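Desk Clear-Out Week Is Back at Nevgate

Posted 10/6/24

It's that time again! The shared workroom on the upper floor at Nevgate is having its desk clear-out, and this year I said I'd write it up for the news page. I've had a spot at the long white desks for a while now, so I have opinions.

First the basics. The clear-out runs all week, the room stays open the whole time, and you can keep working while it goes on. We have 30 desk spots up here and every one of them gets wiped down and re-cabled before the new seating plan starts. The last one of these was in June and it went pretty well, apart from the great label shortage (we ran out before we even got to the window side). This time there's a roll of 800 labels in the supply cupboard, so please, go wild.

If you haven't been up lately, the desks have filled up again. They always do. You start with a monitor and a mouse, and a couple of weeks later you've got a tangle of thin cables in the middle, a bigger coil of black ones in the corner with an adapter stuck in it, a spray bottle, a cloth, your phone somewhere, and whatever you're working on balanced in the space that's left. I walked the length of the room before writing this and my own spot was no better than the rest – I found two chargers I'd already replaced.

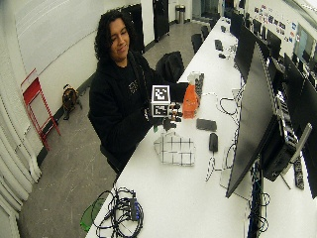

What to do with your stuff

Cables go first. Anything that isn't plugged in at both ends should come off the desk and go in the gray crates by the door. Coil it, put a label on it with your desk number, and drop it in. If it's a power adapter, write down what it belongs to as well. We had a whole drawer of mystery adapters last time and I still don't know what half of them were for.

Monitors and towers stay where they are. Don't unplug a tower to clean behind it unless you've shut it down properly, and don't lean on the monitor arms! They look sturdy but they do swing.

Cloths, bottles and other small stuff can stay if you use them every day. If you don't, there's a shelf for them now. Spray bottles need a label saying what's in them, even if it's only water. Patterned and printed cloths that are part of somebody's project should be folded and kept with that project. Please don't use them to wipe the desk (yes, this has happened, and yes, it was me).

Marker cubes and other project pieces should go back in their own boxes at the end of the day. The printed faces scuff easily, and the print shop at Lashari takes a while to turn around new ones.

New trays and a little money

Stunero, the office supply place on the corner, is giving us a discount on under-desk cable trays. We've put $646 toward them out of the room budget, and that covers the whole long row plus a few spares. I tried one at my desk last week and I love it – I can slide my chair in without catching a wheel on anything. They clip on from underneath, no drilling, and it took me less time than making coffee.

If you want a second tray, put your desk number on the sheet by the kettle.

Where the leftovers go

Whatever is left in the crates once the week is over goes to Zavus, the repair shop, which sorts out the working cables and passes them along. They picked up 85 pounds of it after the last round, mostly old power cords and a truly sad number of mice. So if there's something in there you want to keep, come get it before the crates leave.

The new seating plan is taped up next to the door. I've moved three spots down, closer to the kettle, and I'm very happy about it.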